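Indexing survivors in obituaries: order of names
Forum: Obituary and Death Notice Transcription

mstamat
The Karis index takes 500 characters per notice. Do you keep survivors in printed order or sort by relationship? I sort.

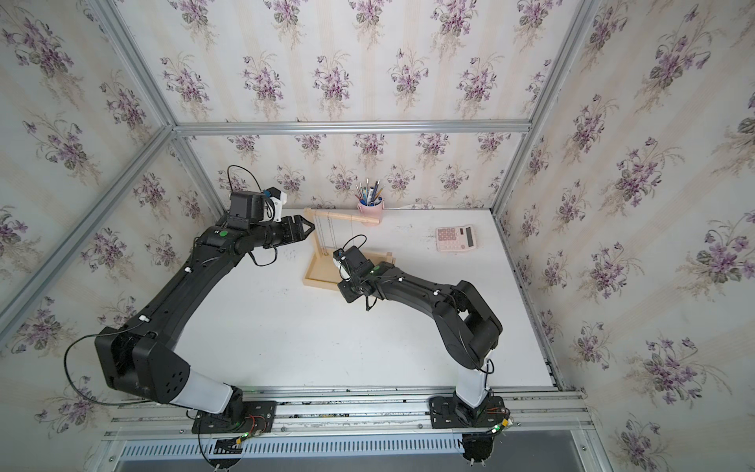
Spouse first, then children, then everyone else. Stepchildren go with children.

lhsueh
Printed order. Sorting loses which children belong to which marriage. I had to redo 14 notices from the Distivside paper for that.

mstamat
The marriage goes in field 2. Nothing is lost if you fill it in. 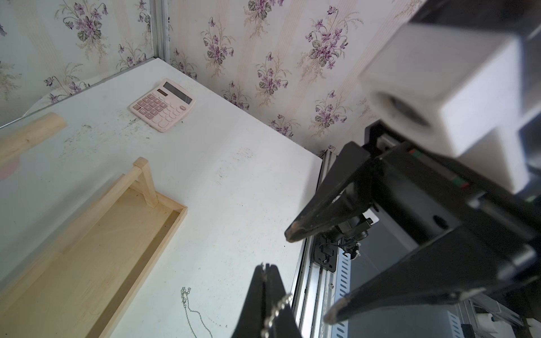
Field 2 is blank in most records I check, so I see the objection. For floral tributes I enter the flower only if the notice names it. Violets, like the purple ones on the wallpaper up there, get the plain word and no color.

fplui
Disagree on color. If the notice prints "purple violets," transcribe it. Record 942 was rejected for dropping an adjective.

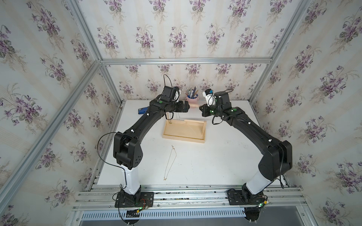
Re: Maiden names in parentheses

tmsimang
Keep the parentheses as printed. Quotation marks are for nicknames.

lhsueh
Agreed. Same for hyphenated surnames: one entry, no split.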